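Automation Cells, Handout 6
Reviewing a packaged two-arm kit: the Gurna bench cell
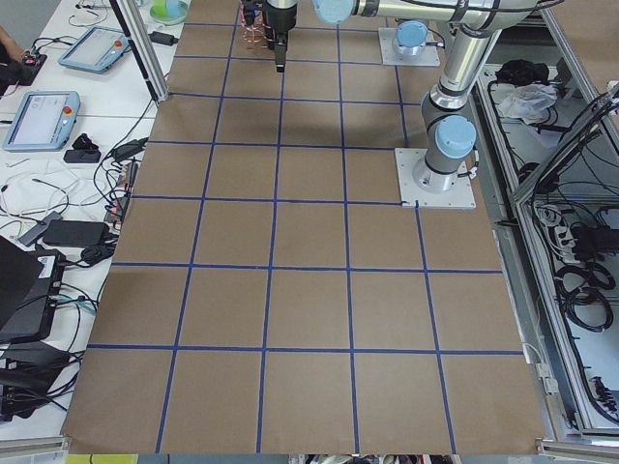
Vivek Vashisht asked after the last lecture why a course on cell design should spend a week on a kit somebody else designed. Most of you will buy before you build, he was told, and the purchase will be judged on a few pages you write yourselves. He replied that in his experience the pages get written after the order goes in. He is right about that, and the handout is arranged so that you can do it in the proper order.

1. What is on offer

Gurna sells the kit in two forms. The base form has one arm, one controller, one teach pendant and a mounting plate. The paired form doubles all of these and adds a license for Flonow, the software that lets two programs wait on each other. The gripper is sold separately in both forms. The table is not included in either, and the quote does not say so on the first page.

Nondeo is the reseller for our region. It also offers a commissioning service, which covers leveling, mounting and a first calibration. Zervas sells a competing pair, used for comparison in section 5.

Prices are left out of this handout. Ask for a written quote for the exact configuration and attach it to your report.

2. The work surface

The grid on our bench is blue masking tape on brown kraft paper. It is a cheap way to give each part of the surface a name, and it lets two people talk about a position without reading numbers off a pendant. Columns are lettered from the left and rows are numbered from the edge opposite the arms. C3 is the same square for everyone.

Tape is good enough for placing parts by eye. It is not a measuring reference. Paper creases and shifts, and a strip of tape has width, so decide whether you mean the middle of the strip or one side of it and write that down. For calibration use the pins in the kit box.

Replace the paper when a crease runs through a square you are using. Do not tape over an old line.

3. Reach and shared space

Each arm is bolted down through its own square plate. Once the plates are fixed, the space both arms can enter is fixed too, and most of the trouble reported with paired kits starts there.

Before writing any program, mark three areas on a sketch of the grid:

Squares only the first arm can reach with the gripper pointing straight down.
Squares only the second arm can reach in the same posture.
Squares both can reach.

The posture matters. An arm may touch a far square with the wrist tilted and still be unable to pick from it. The reach figure in the Gurna brochure is measured with the wrist stretched out, and for vertical picking you should expect less. Measure it. Last April's group took the brochure figure and had to move a plate in the second week.

For shared squares, Flonow uses a simple claim. One program claims the area, the other waits until it is released. If a program stops on an error while holding a claim, the claim stays. The operator has to clear it from the pendant of the arm that made it. The manual puts this in an appendix. Put it in your report under operator training.

4. Cables and services

Read this section with a buyer's eye. The brochure shows the arms and leaves out the rest of what a cell needs. Allow bench space beside the work surface for:

both pendants, face up, with the stop buttons clear
power supplies for the gripper and any sensors
network gear and the programming computer
slack cable, which takes more room than people plan for

Cables strapped along an arm link must leave enough slack at each joint for the full motion. Move every joint slowly through its working range before the first automatic run and watch the cable, not the gripper.

Label both ends of each cable. The two pendants in the paired form look alike, so label them as well, with the same mark as the arm base each one belongs to.

5. Test procedure

Use the same procedure for the Gurna pair and for the Zervas pair, so that the results can be set side by side.

Step 1. Run the warm-up program on one arm with the other parked.
Step 2. Touch the same pin 260 times with one arm and log the offset each time. Repeat with the other arm.
Step 3. Run the transfer program, in which a part is set down in a shared square by one arm and taken by the other, for 400 cycles. Log every stop and its cause.
Step 4. Repeat step 3 at the higher speed setting for 2000 cycles. A group member stays within reach of a stop button throughout.
Step 5. Repeat step 2 without recalibrating and compare.

A stop caused by a dropped part and a stop caused by a waiting claim are different faults. Do not add them together.

Nondeo recommends a service check at 4000 cycles. Our test ends before that, so the report can say nothing about wear past that point. Say so in one sentence.

6. What to hand in

Four pages at most, plus the quote and the logs. State which form of the kit you tested and the Flonow version. Include the sketch from section 3 with your lettering. Give a recommendation for one named use, such as light assembly or sorting, and list the extra items a buyer would have to order to get the cell running.

Bench slots are booked on the sheet by the lab door. Bring your own log file on a memory stick; the bench computer is wiped at 6 p.m.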